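Okitby Arm Build Guide
Section 6: Setting up the simulator table before first motion

September
By Benedita Patrício
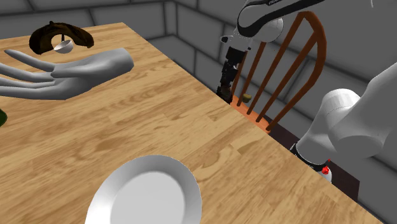

Do this section before you power the real arm. The simulator uses the same joint limits file as the controller, so a wrong number shows up on the screen before it can bend a bracket on your bench.

You need the Okitby workspace from Section 5, the joint limits file you saved there, and a tape measure. Allow an evening.

Load the table

1. Start the simulator from the workspace folder and choose New Room.
2. Add the table, then the arm. The arm loads at the origin, which is usually inside the table. Leave it there for now.
3. Measure from the center of your real arm base to the nearest table edge. Enter the value in millimeters under Base Offset. On the shared bench in our workshop it is 217.
4. Press Apply. The arm should move to its new place.

Note: Base Offset does not accept decimals. Round up.

Add loose objects

5. Open the Props list and add a plate. Set its height so that the bottom rests on the tabletop.
6. Add the rest of your props one at a time. A new prop is placed a little above the surface and stays there until physics is turned on.
7. Save the room before going any further.

Caution: Do not turn on physics while two props overlap. The solver pushes them apart hard, and small parts can end up outside the walls. If that happens, reload the saved room.

Check the limits

8. Open Joints and load your limits file. Joint 2 is the one most people get wrong. Its positive direction is toward the table.
9. Drag each slider slowly to both ends. Watch the lower arm against the table edge and the gripper against any furniture you added.
10. If a link passes through something solid, lower that limit and repeat step 9.
11. Turn on physics and let the simulator run for 4000 steps with the arm parked. Nothing should drift once the props have settled.

Note: Jingyi Cao found that some older laptops stall near the end of this run. Close the preview window and start it again with the log only.

Copy to the controller

12. Choose Export Limits and copy the file to the controller card.
13. Check that the file has 51 lines. A shorter file means the export was interrupted. Export it again.

Caution: Keep the motor supply off until the card is in and the controller has restarted. Keep one hand near the stop switch the first time you turn it on.

Continue with Section 7.

Related items
Section 5: Installing the Okitby workspace
Section 7: First motion at low speed
Wiring the stop switch, by Zeyu Xiao
Levodier gripper mount, revised drawings
Shared bench rules, Brurkevow workshop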